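Newsletter > Members' Corner > Pattern of the Month

I promised last time that I'd get off the subject of teapots, so this month it's wallpaper - and I make no apology, because I have had more letters about wallpaper than about anything else we've run this year. Mostly they ask the same thing. Can I really put something big and bright in a small space without getting a headache?

Well, yes! I'm a convert. I grew up in a house where every wall was magnolia and my mother thought a border was showing off, so it took me until my forties to buy a roll of anything with a flower on it. It was a Vonuvau paper, 85 pounds for the roll (I know), and I kept it in the cupboard under the stairs for two winters before I was brave enough to open the paste. When I finally did the box room in February I stood in the doorway with a cup of tea for most of an afternoon, just looking at it.

What I've gone potty for lately is that big, flat, cheerful sort of flower, the kind made out of plain ovals that a child could cut from sticky paper. No shading, no fussy little stems. Put it on a proper sky blue with some mustard and a very dark navy and you've got something that makes me think of my auntie's kitchen curtains, and I mean that as the highest praise. Thin white lines running across it help too, especially if they're a bit on the skew. A dead straight grid shows up every wonky wall in the house, and mine are all wonky (the place went up in 1899 and has been leaning ever since).

Kwame Asamoah wrote in to ask whether you have to keep the flowers the same size all the way round. I don't think you do. A large one on one wall and smaller clusters on the next looks lively to me, as long as the colours stay put. He's doing an alcove, three sides, and is worried it'll close in on him. My feeling is that an alcove is the very place to be bold, and you can always keep the surface in the middle pale. Marble effect is lovely for this. Go for one with a touch of green or grey in the veining so it doesn't look like a bathroom.

A few bits of housekeeping. The Tanilholm sample books are back in the lending box, all except the stripes, which somebody still has. If you'd like the Sugawara one, put your name on the sheet first, please. And do order a spare roll if your pattern has a big repeat - I ran short behind the door and there's a patch in there I still hang my dressing gown over.

Next month, lampshades.

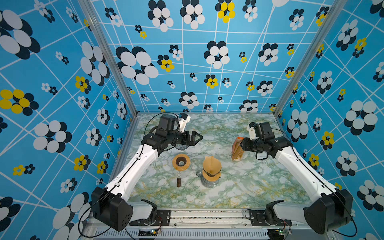 Sky blue, mustard and navy on three sides, with a pale marble pattern in the middle.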